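Let the planner say "I don't know"

My favorite change in our software this year is a small one. The Pikmont planner can now return "unsure" instead of a grasp, and I love it!

For a long time we forced an answer every cycle. Give it a mug and fine, the mask was clean. Give it folded cloth and it picked a point with total confidence, usually a silly one. Karim Abou Zeid went through 2234 logged plans and marked the bad ones by hand (a heroic job), and the pattern was plain: soft, dark, shiny things.

So now we sample 60 candidate poses, and if the top six disagree, the planner asks for another view. It costs us 200 milliseconds. I'd pay double.

A closed black umbrella is the kind of object I mean, all loose glossy pleats, with highlights that a depth estimate can easily trip over.

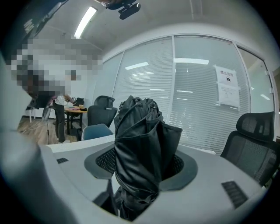

What I'd like next

Open logs, please, with the unsure cases left in. Those are the ones I want to read first.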